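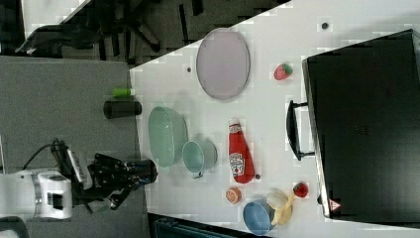 Booking portal, Whitcombe Beach Apartments
Opened by: Huia Hoani
Status: waiting for guest

2019-05-26 – Guest Tegan Costigan writes that she paid for five nights in July, but her confirmation shows only four. The amount charged is 1,355, and her email from Lunano says 1,266.

I compared both records. The departure day was changed in Treris after the first email was sent, so the email is old and the charge is correct for five nights. I sent the confirmation again from Treris. It came back with an error, mailbox full.

Second try to her other address – no error this time. I asked her to check that it says sea view, second floor, and to tell us the arrival hour. Please do not close before she answers.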